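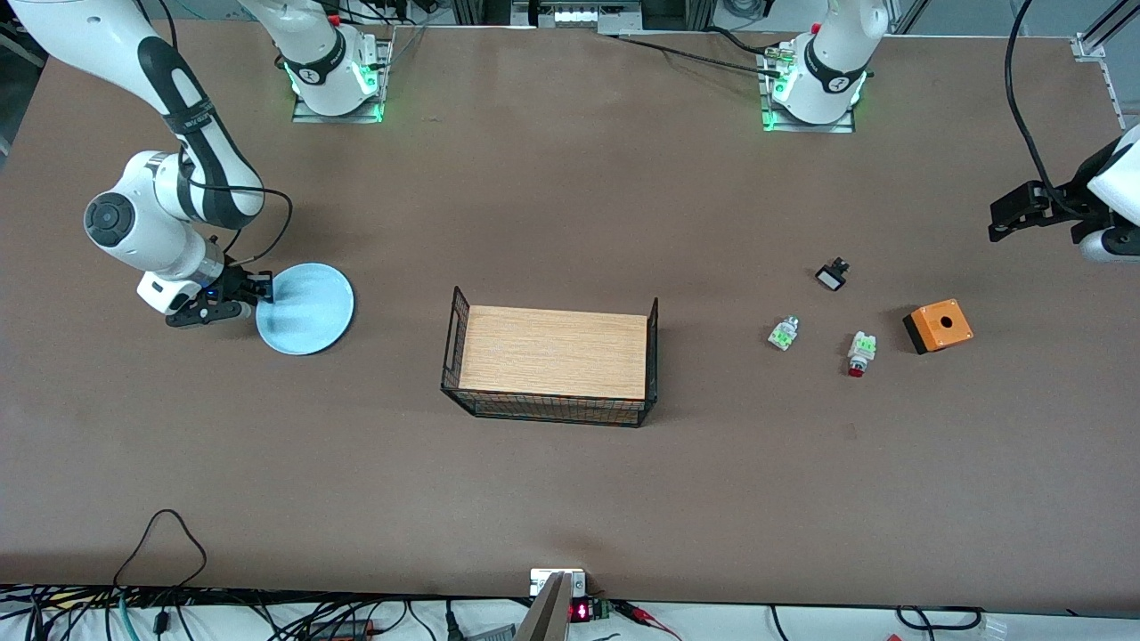
Yoon-hee Yeom objected to the word "equivalent." It appeared on the second page of the draft report, in the sentence stating that the Sheehan fingers and the Dorkik fingers had been found equivalent for the handling of thin rigid ware, and she asked that it be struck before the report left the building.

The Office of Comparative Trials at Cistcombe received her objection in writing, as procedure required. The Recorder entered it in the register and noted the time, which was twenty minutes past four. He then read the sentence again. He had written it himself.

The trial had been commissioned by Zultach in March. The terms were plain. Two sets of gripper fingers were to be fitted in turn to the same pair of arms, under the same controller, and each set was to complete 400 lifts of a round plate by its rim. A lift counted if the plate was raised, carried and released without a change in the grip. The Sheehan set had completed the series with 2 failures. The Dorkik set had completed the series with 2 failures. The Recorder had compared the figures and had chosen what he considered to be the correct word.

He wrote to Yeom and asked on what grounds she disputed the result.

She replied that she did not dispute the result. She disputed the word. The Sheehan fingers had failed at the ninth lift and the tenth, she wrote, while the grip force was still being set, and had then worked without fault to the end of the series. The Dorkik fingers had failed at lift 360 and again at lift 398. One set had learned its business and the other had begun to forget it.

The Recorder was obliged to point out that fingers did not learn or forget. They were pads of rubber on a metal backing. The controller had been reset between the series, and its settings were listed in the annex.

Yeom answered that she was aware of the annex. She had written it.

The exchange was entered in the register. Under the rules of the Office, an objection that had been twice answered and twice maintained went to a further trial, and the Recorder accordingly reserved the bench for Saturday. He attended in person, although this was not required of him. The Dorkik fingers were fitted again without cleaning or adjustment, and the series was resumed at lift 401.

For the first 40 lifts he saw nothing that he could have put in a report. The arm came down, the fingers closed on the rim, and the plate rose. Yeom sat beside him with her hands folded and did not look at the screen where the force readings were displayed. She was listening.

At the next lift he heard it also. It was a small dry sound, made as the pads took the weight, and it had not been there before, or he had not known to attend to it. The plate held. Three lifts later it slipped by the width of a fingernail, and held again. Then it turned in the grip and came down flat on the table.

"Is there a column for that?" Yeom asked.

He said that there was a column for the drop. There was none for the sound.

The revised report was sent to Zultach the following week. It recommended an extended trial of 2000 lifts for each set and gave the positions of all failures in the order in which they had occurred. The word "equivalent" did not appear. On the recording form, to the right of the column for drops, a narrow column had been ruled by hand and left without a heading, and in the row for lift 441 there was a single small mark in the Recorder's ink.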